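Jul 11, 2024 - notebook, visit day

Visitors from Drumia, two people plus Joar Amundsen, who arranged it. Aurelio and I ran the bench. Slides skipped. They had already read the Gristora write-up and wanted to see the hand-held grippers in use and try them.

Setup before they came in
Same as the regular collection bench. White table, small brown pieces, the cream container with the lid, the usual lids. Both grippers checked for play at the pivots. Left one had a slightly stiff return, a drop of oil on the outer joint, fine after that. Session counter stood at 3,055 episodes at the start, written down so the visit data can be split off later.

Two-handed part
Aurelio went first. Told him to keep the strokes slow and to let the fingers close fully before lifting. The grasp on the brown piece is the part visitors ask about, so he held it for a few seconds each time. The piece sits upright between the pads with the rounded top clear of them, and the second gripper stays up and out of the way until it is needed. 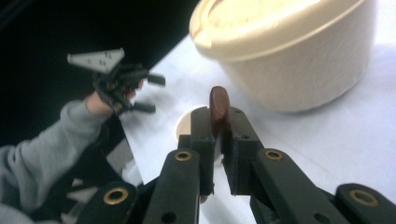 Questions from Drumia
- Why no force sensor in the fingers. Answer: finger width is recorded, force is not. We have discussed it, no date set.
- Whether left and right units can be swapped. Mechanically yes, but calibration goes with the unit. Relabel before anyone tries.
- Pad life. I did not have a good number. Joar wants one by August.
- Whether the Bronuso planner takes our episodes directly. It does not, there is a conversion step. Aurelio will send them the script.

Visitors' turn
Both tried it, 27 episodes between them. Typical beginner pattern: wrist too high, approach too fast, opening the fingers before the piece is down. Two episodes marked bad by hand, the rest left for the filter to decide. The older of the two got noticeably smoother once he stopped looking at the monitor.

Single-gripper part
Wooden piece again, this time with the clear lid standing behind it. I wanted them to see a grasp against a transparent object, as our depth estimate is poor there and I would sooner show that than have them find it later. The frosted face lets some of the background through and the rim is the only strong edge.

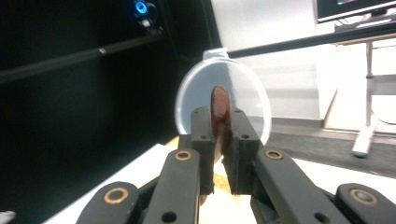
Joar asked if matte tape on the rim would help. Probably, but then it is a different lid and the result says little about the ones people own. Left as is. The Mägi comparison set has clear lids too, so we should at least report the two kinds separately.

To do
- Tag the visit episodes, keep them out of the training split for now.
- Pad wear: start logging closures per pad set.
- Stiff joint on the left unit, open it up and look at the bushing.
- Conversion script to Drumia (Aurelio).
- Ask Joar if they want a second session, and if so on their own parts.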